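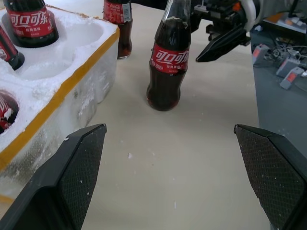 Ezequiel Barrios would have started with one arm and added the second a year later, and he said so before I had my coat off. Two arms means two sets of everything that can go wrong, in his view, and twice the wiring to crawl under when something stops answering.

The people who built the pair at the Nikus workshop heard him out and did not argue much. They had wanted two arms from the start. With one, they said, you spend all your time making brackets to hold the thing you are working on. With two, the other arm can hold it.

I went to the open evening on December 11, 2018, mostly to see how far a shared shop could get on a project like this without a company behind it. Nikus is on the second floor of an old print works, up a staircase that is steeper than it looks. Members pay by the month and get a shelf, a key and use of the machines. There is a wood room at the back with a good dust extractor, a metal bench along the windows, and an electronics corner that has slowly taken over the space next to it. The robot, which they call Estia, lives there.

The job they have given it is unpacking. Glass Coca-Cola bottles stand in round pockets in a white foam box, and the arms are supposed to lift them out and stand them upright on the table. Glass was a deliberate choice. Plastic bottles squeeze, and a grip that is too hard can go unnoticed for weeks. The contoured shape also means the height of the grip matters, so the height has to be set properly.

The fingers are black with angled tips, and the inner faces carry dark gray pads with a fine diamond texture. Foam gets on everything. The box sheds crumbs around the rims of the pockets, and the little white flecks end up on the pads and the tabletop. I asked whether that affected the grip. The answer was that they brush the pads between sessions and have not measured it. A member suggested lining the pockets with felt. Another said that would make the bottles too tight to pull.

Each hand has its own small camera at the wrist. The view from it shows the two fingers with the table between them, and when the arms are working close together you can see the other gripper come into the picture. I found this view easier to follow than standing beside the table. From the side, you mostly see elbows.

The total spent on parts so far is 889 dollars, not counting the arms themselves, which came secondhand and were paid for separately by 4 members. That figure covers mounts, cable, pads, power supplies and a lot of fasteners. The build log is kept in a paper notebook on the shelf, and visitors are allowed to read it. I spent a while with it. The entries are short – "left wrist loose again," "new crimp, same fault" – and more useful than most project pages I have read online.

Cabling is the part they would redo. They admitted that readily. The plan is to put it all into a proper tray in January, with labels at both ends of each run. Ezequiel offered to help with that, which I took as a sign that he had come around a little on the second arm. He told me later that he had not.

Software got less attention than I expected. An arm is guided through the motion by hand, the motion is recorded, and then they work on getting the machine to do it alone. They keep the recordings that go badly as well as the good ones. There was a long discussion about how to name the files, and I left it to them.

Some notes for anyone planning to go:

The street door locks at 9. Ring the top bell.
Parking behind the Collado building is fine in the evening.
Bring safety glasses if you want to go into the wood room. They have spares, but the spares are scratched.
Bus 11 stops at the corner and runs until late.

I also looked in on Nevetti, the group that shares the floor and repairs sewing machines. They lent Nikus a torque driver last spring and would like it back.

The next open evening has not been set. Check the sheet on the street door, which is updated more often than the website.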